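Já existe robô que arrume a bancada da oficina?

Arnaldo Arruda
Boa tarde, pessoal! Toda quarta perco 70 minutos guardando peça miúda. Alguma garra já faz isso sozinha?

Leandro Quintana
Esquece, compra um aspirador robô.

Olesia Pasichnyk
Arnaldo, te entendo tanto! Em simulação já dá para treinar bastante – na bancada real eu ainda iria com calma. 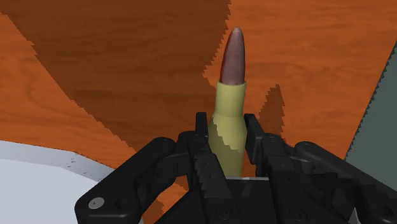 Peça fina e comprida é o meu teste preferido. Segurar de pé, entre dois dedos, com a ponta para cima, já é um bom começo (guardar na caixa é outra conversa!).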